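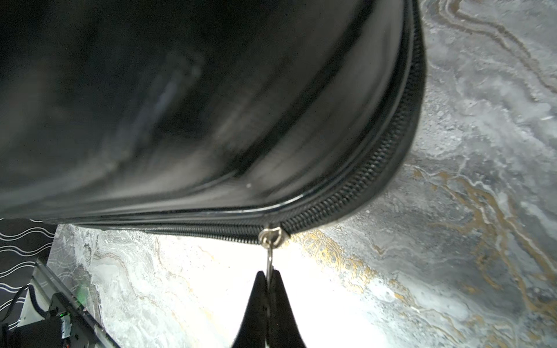

**Robot arms take over zipper checks at Trandell returns center**

Saturday, June 24, 2023

Workers at the Trandell returns center in Undano no longer open and close every handbag by hand. Since January, two robot arms do the first check of the zippers, and the people who did this job before now spend most of their shift on repairs and on the decisions that the machines can not make.

The center receives up to 2,000 returned bags in a week, from several online shops. Each bag must be inspected before it can be sold again. Until last winter, an inspector pulled the zipper from one end to the other and back, felt for any place where it catches, and wrote the result on a paper card.

Now the bag is placed on a bench by a worker, and the arm takes the pull in its two fingers and moves it slowly along the teeth. A small camera near the fingers follows the work. If the arm needs more force than the limit which was set for that type of bag, it stops and calls a person.

"I did zippers for six years and my thumb was always sore," said Paloma Lindgren, who works on the day shift. "Now I have the bags that have a real problem. I sew, I change the slider, I clean. It is more interesting, but it is also more tiring for the head, because there are no easy bags anymore."

This last point was raised by several workers in the first weeks. Before the change, an inspector could have ten simple bags in a row and then one difficult. With the arms taking the simple ones, the difficult bags come one after another. Trandell answered by lowering the hourly target for the repair tables and by adding a second short break in the afternoon.

No one was dismissed because of the arms, according to shift manager Dexter Delacroix. The inspection group had 25 people in January and has the same number today, but three temporary contracts for the autumn season will not be offered again. Delacroix said he understands that this worries the staff.

"They ask me what happens if we buy more arms, and I can only speak about this year," he said. "For this year the plan is finished and nobody loses a place."

The arms do not work equally well with all bags. Soft bags without a stiff bottom fall to the side when the zipper is pulled, so a worker must fill them with paper first. Shiny surfaces were also difficult in the beginning. The reflections confused the camera, and the arm sometimes closed its fingers beside the pull. The lamps over the benches were moved twice in spring. Black glossy bags still go to the arm only when a worker is standing near it.

The training was another subject of complaint. All inspectors got two days, which many of them found too short. They learned how to start the arm, how to free a bag safely and how to enter a new model in the system. Lindgren said she learned most of it later from colleagues on the late shift, who had kept a notebook with the error messages and what to do for each of them. The company has since printed the notebook and put a copy at both benches.

The list of bag models that the arms are allowed to handle has now 215 entries. New ones are tested by the workers, who can also take a model off the list if they see marks on the metal or the leather after a check. This right was requested by the staff and was added to the work rules in May.

Trandell will review the project after the summer. A decision about a third arm, which would be used for snaps and buckles, is expected after that review. Staff meetings on the subject are planned for both shifts.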